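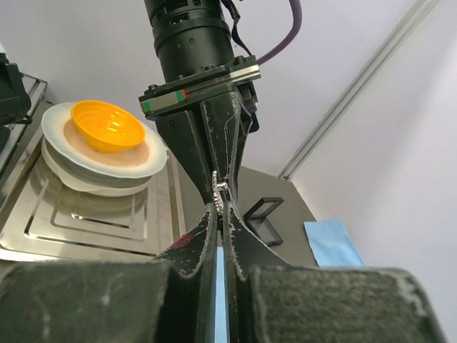
Small, silver, shiny, twisted up. Foil or metal, I couldn't tell you which.

Sindgate Linen Room
Aug 21, 2019

A thread on thin cotton: checking it, washing it, getting it flat. I get asked about the light blue stuff more than anything else we handle, so I'm putting it in one place.

Start with small shiny things like the one up top. Gum wrappers, twist ties, the foil off a blister pack, bent staples. They get into pockets, cuffs and hems and they are the first thing I look for in any load.

Foil by itself is harmless most of the time. It balls up and goes through the wash. A bit of wire or a staple is different. It catches on the weave and pulls, and on thin fabric you get a ladder you can't close up again.

How I check: turn the pocket out all the way, run a thumb along the bottom seam, then do the same for the cuffs. Do not shake the garment over the basket. Whatever falls out lands on the clean stuff.

Sleeves need a hand all the way down them. Long narrow ones are bad for this. I had a paper clip sit in a sleeve at Orville through two washes before I felt it.

Keep a jar with a lid by the sorting table. Everything goes in the jar. Ours gets emptied when it's full and I could not tell you how often that is.

We put 2,000 pieces through the Orville room last September. That was the month I started writing down what got torn and where. Pockets first, then hems. Collars hardly ever.

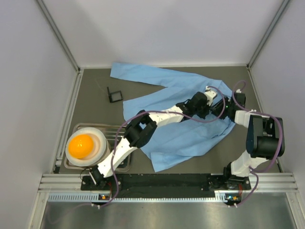
Light blue cloth laid out on the diagonal. Creased all over.

Fabric like the blue one looks worse than it is. Thin cloth takes a crease from nothing. Leave it in a heap for an hour and it's wrinkled end to end.

The good news is that it lets go of a crease just as easily. You want it a little damp, on a flat surface, with room on every side. A dark surface is best for pale fabric. You can see the edges and any thread that's come loose.

Find the longest straight edge first. A hem is good. A sleeve is a bad place to start, it will lead you off at an angle and then the whole body is crooked.

Take two corners of that edge and pull them apart gently until the line is straight. Then lay it down and leave it alone. Do not go back and fuss with it while you do the rest.

Next, work out from the middle with flat hands. Push the fullness toward the sides. If a fold keeps coming back, there is usually a second layer caught underneath. Lift, free it, lay it down again.

Sleeves last. Bring each one straight out from the shoulder, smooth it toward the cuff, then fold it in over the body. If one is twisted, hold the cuff up and let it unwind by itself.

For folding I go in thirds lengthwise, then half, then half again. Stacks neatly on a 12-inch shelf? No idea, I have never measured our shelves. It stacks on ours.

A few people asked about detergent. We use Fiore, the plain one, less than the cap says. Too much leaves thin cotton stiff and then it won't lie down for you no matter what you do.

No softener on anything that has to absorb. Towels, wipes, aprons. I know it smells nice.

Water: cool for the blues. They fade in a hot wash and they don't all fade at the same rate, so you end up with a stack in several different shades. Rirkby, where our second batch came from, had been washing hot for years and you could see it in the pile.

Drying: take them out early. I pull ours while the seams still feel damp and lay them straight onto the table. If they go bone dry in the drum, the creases set and you're ironing.

Ironing thin cotton is fine on medium with a bit of steam. Inside out if there's a print. I iron as little as I can get away with.

Pulled threads: don't cut them flush. Take a blunt needle, ease the loop through to the wrong side, and leave it there. Cutting it starts a hole.

Small holes near a seam are worth mending. Small holes in the middle of a panel, on fabric this light, I turn into rags. The patch is always heavier than what's around it and it tears at the stitching next time.

We had 400 pieces set aside for mending at one point. Too many. I went through the pile again, kept the seam repairs and cut up the rest. Best rags we've had, very soft.

Someone wanted to know if you can check and fold at the same time to save a step. I tried it. You miss things. By then the piece has already been through the wash, so whatever was in the pocket has done its damage. Check dirty, fold clean, keep them at separate tables.

Lint: roll the table down between batches. Pale thread on a dark surface is easy to see, pale thread on pale fabric isn't, and it ends up folded inside.

Running total since we opened at Sindgate is 3,311 pieces folded. The tally is on a sheet taped inside the cupboard door and it only covers folded items. Rags aren't on it.

Fitted sheets are a separate thread. I'll do it when I've had more practice with the elastic ones from Rirkby.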